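The morning shift for a pair of hands

I keep a toothbrush in my work bag that has never been near a tooth. It's for the Jukedows, the hand-held grippers I look after at the Brinell workshop in Stuton, and if I had to give up every other tool I own I'd hang on to that toothbrush until last.

A Jukedow is half a robot, really. It has the fingers, the linkages and the camera, and where the arm should be there's a person holding it. We work them in pairs, one in each hand, moving everyday shopping in and out of boxes so that a robot arm with the same fingers can learn the job later from the recordings. So when one of my fingers is sloppy, the sloppiness goes straight into the lessons. I came to this from mending sewing machines (2,000 of them, if you believe my old job book), and I felt at home within a week. Small linkages, lots of pivots, fluff everywhere!

The day starts with the pivots. I put a driver to each screw and feel for movement, and I do mean feel. If the driver turns before I've put any weight behind it, that screw comes right out, gets cleaned and goes back with one small drop of threadlocker. Too much and it creeps into the joint, and then you've got a finger that opens beautifully and comes back like an old gate. I did precisely that to unit 928 in December and spent a whole afternoon with a cotton bud putting it right.

Then the pads. They take all the wear, and they go shiny long before they look worn out. I wipe them with a barely damp cloth, let them dry properly and try them on something awkward. My favourite is anything bagged. A box of tea will let you get away with murder, but a thin plastic bag slides about over whatever's inside it, and a tired pad shows itself up straight away.

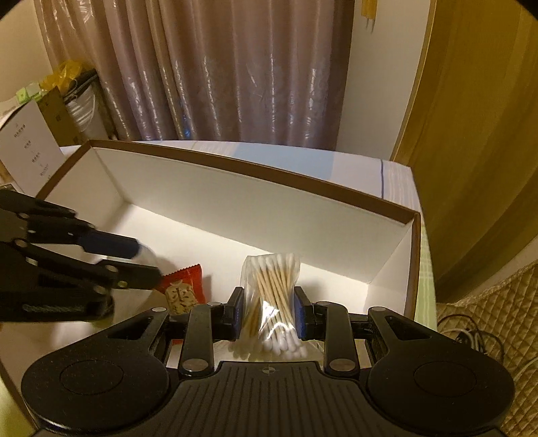 Cotton swabs held at the waist of the bag, with the second gripper's open jaws beside the red snack packet.

I love a bag of cotton swabs for this. The sticks shift against each other as the fingers come in, so you want the squeeze to arrive evenly from both sides. If one finger gets there first, the whole bundle swings round and you can feel it in your wrist. When that happens I go back to the linkages, and nine times out of ten one side has picked up some play while the other is still snug.

We buy our pads from a little firm called Pongsiri, who send them in packets of 12. I change them in twos, always, even when the partner looks perfectly good. I used to be mean about this and swap only the bad one. What you get then is a grippy new pad facing a polished old one, and everything you pick up twists towards the new side. The good old ones go in a tin for training days.

Fine, so the fingers are sound. The next bit is the zero, and it's the part new people rush. I open the gripper all the way and check that the reading on the laptop agrees, then close it on nothing and check again. Open, close, open, close, 5 times over, and the closed reading ought to settle in the same place each time. If it wanders, I look for grit at the base of the fingers (toothbrush!) before I touch anything in the software. I've seen people correct a crumb in the settings, and then the crumb falls out at lunchtime and everything's wrong the other way.

Last comes a proper go with mixed shopping. I like flat tubes next to round bottles, because they ask for such different things. A round bottle wants to roll off as the fingers close. A flat squeeze tube lies there giving you hardly any edge to catch, and you find out very quickly whether your fingertips meet squarely. Lip balm tubes are somewhere in between, and slippery little beggars they are too. If I can lift each one, turn it over and set it down without it jumping, I sign the pair off and go and put the kettle on.
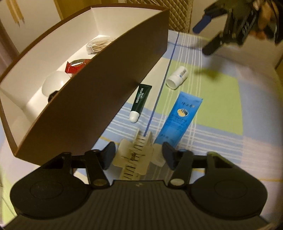 What goes wrong anyway

Cables, mostly. They get trodden on, tugged and wound up far too tight at the end of the day, and a cable that's failing loves to behave itself while you're watching. I hold the plug still and wiggle the lead a few inches along, with the recording running, and if the picture drops I bin it. I don't tape them up any more. I did for a while and ended up chasing the same fault through three sessions.

Fluff is the other one. We put cloths and quilted blankets down for the grippers to work over, and they're lovely and quiet, but the lint finds its way into every joint. I brush the linkages at lunch now as well as first thing, and I shake the cloths out in the yard.

And then there's the lens, which people will touch when they pick a gripper up in a hurry. I keep a clean cloth in a zip bag, apart from all the others, and I get quite fierce if anyone borrows it for their glasses.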